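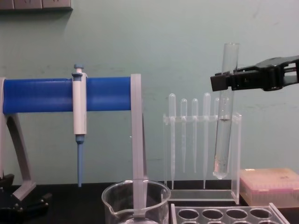
Parallel gripper for glass tubes - worth it over the soft one?

wesbench40
Posted 6 Apr 2018

We have the Drolis two-jaw on trial until June. The sales page says it handles glass "with human-level care." I have my doubts. It holds a tube with liquid in it, fine, but so does a clothespin. Mine sits a few degrees off vertical in the pads and I can't see how you'd put that into a rack slot 500 times without chipping something. Anyone running one for real?

skurnine_fan
Ran one for 700 cycles. No broken glass. The tilt is your pads, check that both are seated.

wesbench40
Pads are seated. 700 cycles with what, empty tubes?

skurnine_fan
Empty, yes.

tubeandtray
So that tells us very little. Also you're gripping on the upper third. Any error at the jaws gets bigger by the time you reach the round end. Grab lower and the lean matters less.

wesbench40
If I grab lower, the housing comes down with it and I'm worried about hitting the pipette rack. It's a chunky thing.

mintwall
I'd go with the Guillot soft fingers. They center the tube for you.

tubeandtray
They do not. They let it swing. We sent ours back.

mintwall
Ours has been fine - different tubes maybe.

skurnine_fan
Clear glass next to clear acrylic is going to be a bigger headache than the gripper. What camera are you using to find the slot?

wesbench40
None yet, taught positions only. I'll do 100 filled picks at the lower grip and post the numbers, good or bad.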